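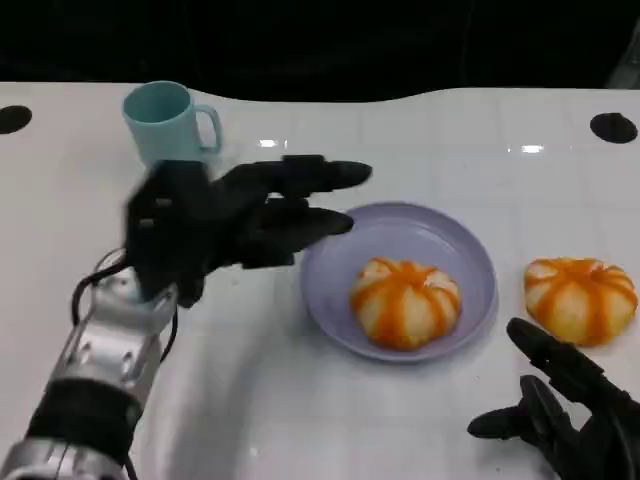
Can street runoff be sent into tree pits on a road that is salted in winter?

Runoff may be sent into tree pits on a salted road if the inlet can be closed during the salting season and if the soil drains freely enough to be flushed by spring rain. The choice of tree species should reflect both conditions.

Street and Public Space Design Forum
Topic: Sundby Street renewal, tree pits and winter salt

kh_wang
Posted Jul 4, 2025
Our department is preparing the detailed design for the renewal of Sundby Street, between the old grain dock and Annamalai Park. The street is 300 meters long. The adopted plan removes the storm drain on the east side and directs the water from the roadway into a continuous line of tree pits. The street is a bus route and is salted on most frost days. The maintenance division has asked for written assurance that the trees will survive, and I am not prepared to give that assurance on the basis of the present drawings. I would be grateful for the experience of other authorities.
Kyung-hwa Wang, Public Space Section

c_jeon
We have operated a comparable street for several years. Members may find the following points useful. Inlets were fitted with a sliding plate, which the district crew closes at the start of the salting season and opens again in spring. While the plates are closed, the water continues along the gutter to the existing drain. That drain was kept for this purpose, and I would urge you to reconsider its removal on Sundby Street. Without it, there is nowhere for the winter water to go. 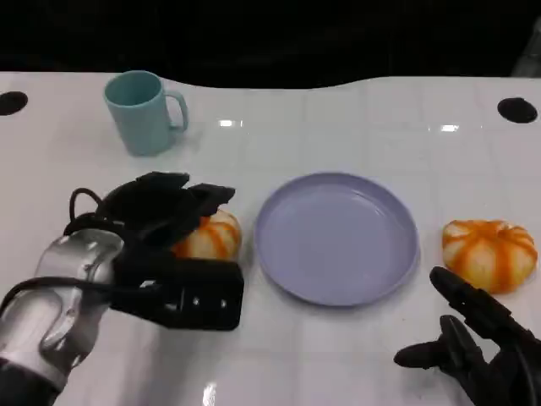

Mug and plate on a white tabletop.

The soil mix deserves equal attention. Our first pits were filled with a mix that held too much fine material. Salt remained in the root zone into early summer and leaf edges turned brown. The later pits contain a coarser mix over a perforated pipe, and leaf condition there has been satisfactory.

rainyard_si
I must disagree in part with the previous contribution. Sliding plates are sound on paper, yet they depend on a crew arriving on the right day, twice a year, at every inlet. In our city the plates were left closed through a full growing season after a change of contractor. The trees received no street water at all and two had to be replaced. A design that fails when a single work order is missed should not be recommended to another authority.
Our current standard uses a raised inlet sill. The first and saltiest water stays in the gutter, and only heavier rain enters the pit. It requires no seasonal action.
Si-eun Ok

c_jeon
The raised sill does exclude small flows. It also excludes most ordinary summer showers, and those are the flows the trees need. I would further note that a heavy thaw can carry a great deal of salt over the sill. I accept the point regarding missed work orders. Ours are issued automatically and the crew signs for each inlet.

kh_wang
Thank you both. For completeness, the paved surface draining to the east side is 2596 square meters, and the plan calls for Cukik paving blocks in the parking bays. The consultant, Sakier, has treated the blocks as fully permeable in the calculation. Is that customary?

z_radonjic
It should not be accepted without a clogging allowance. Joints fill with fine material, especially beside a former industrial site where loose ground is still being worked. I suggest asking Sakier for a second calculation in which the parking bays are treated as sealed. If the tree pits and the park basin can take that volume without water reaching the doorsteps, the scheme is safe whichever way the blocks perform.
I would ask for three items in writing before the drawings are signed.

1. Soil survey
The ground beside the dock is likely to be fill. Infiltration tests should be made at the depth of the pit floor, and the fill should be tested for contamination before any water is directed through it.

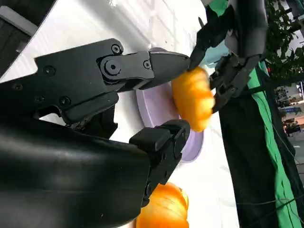 2. Winter operation
The document should name the division responsible for the inlets, the months in which they are to be closed, and the route of the water during that time. If the raised sill is chosen, the sill height and the rainfall at which it overflows should be stated.

3. Replacement budget
Losses in the first years are normal. A fixed sum per tree should be set aside, with the watering contract extended through August of the third year.

Zorica Radonjić

bitna_seo
I write from the maintenance side. The comments above treat salt as a fixed condition, and I do not believe it is. On our bus routes the spreading rate was reduced after the gritting vehicles were calibrated, and brine is now used in place of dry salt on light frosts. The effect on the pits was greater than anything we achieved through changes to the inlets. Pedestrian routes are a separate matter. Snow cleared from a sidewalk is very often piled directly on the planting,
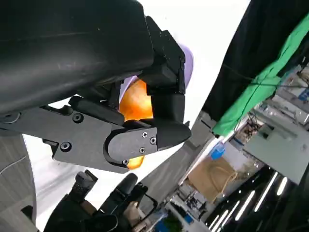 and that snow carries salt from the entrances of shops and apartment buildings, where private owners apply it by hand and in generous amounts. A low edge rail around each pit discourages the practice. So does a letter to owners before the first frost, although it must be repeated every year.

rainyard_si
The remark on piled snow matches our records. I would support the edge rail without reservation. I remain of the view that the plates are unsuitable for an authority that contracts out its street work.

c_jeon
Then we may agree on the rail and differ on the plate. For Sundby Street, a combined arrangement may be worth pricing: open inlets with plates at the bus stops, where salting is heaviest, and raised sills elsewhere.

z_radonjic
A combined arrangement means two types of inlet to inspect and two sets of spare parts. Please consider that before it is priced.

kh_wang
The drain on the east side will be retained in the next issue of the drawings, and the sealed-surface calculation has been requested from Sakier. Edge rails will be added to all pits. The choice of inlet remains open, and I will place the infiltration results in this thread when the survey is complete. Ms. Seo, would you be willing to share the calibration procedure for the gritting vehicles?

bitna_seo
Certainly. I will send it to your section by internal mail, together with the letter to owners.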